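Garkance Protest Kit: a review

I bought the Garkance kit in February, ahead of the march against the library and bus cuts, on the theory that a person who complains for a living should be properly equipped. It comes with 4 blank placards, a telescoping pole, a megaphone and a pad of petition sheets with room for 500 signatures, which is optimistic for Bukasholm.

The placards

Good, stiff board that takes a fat marker well. I got "HANDS OFF THE 14 BUS" on one with space left over for an exclamation point, and used it. The pole locks with a twist and unlocks, I found, with a chant. Twice it sank slowly until I appeared to be protesting at knee height.

The megaphone

Loud, in the way a blender is loud. The Haver model I used last year cost less and let people make out the verbs. Outside city hall I read our demands in full and got a warm cheer from a group who had come about parking.
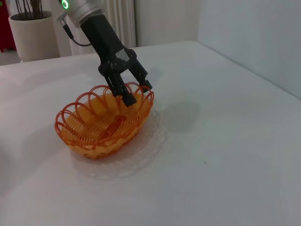 The petition pad

My favorite part. The paper holds up on a clipboard in wind, and the columns are wide enough for real handwriting. We filled 100 lines before the council went in to vote. They voted for the cuts.

Would I buy it again?

The placards and the pad, yes, if Garkance sold them separately. For the pole, go to Wu Hardware and ask for a broom handle.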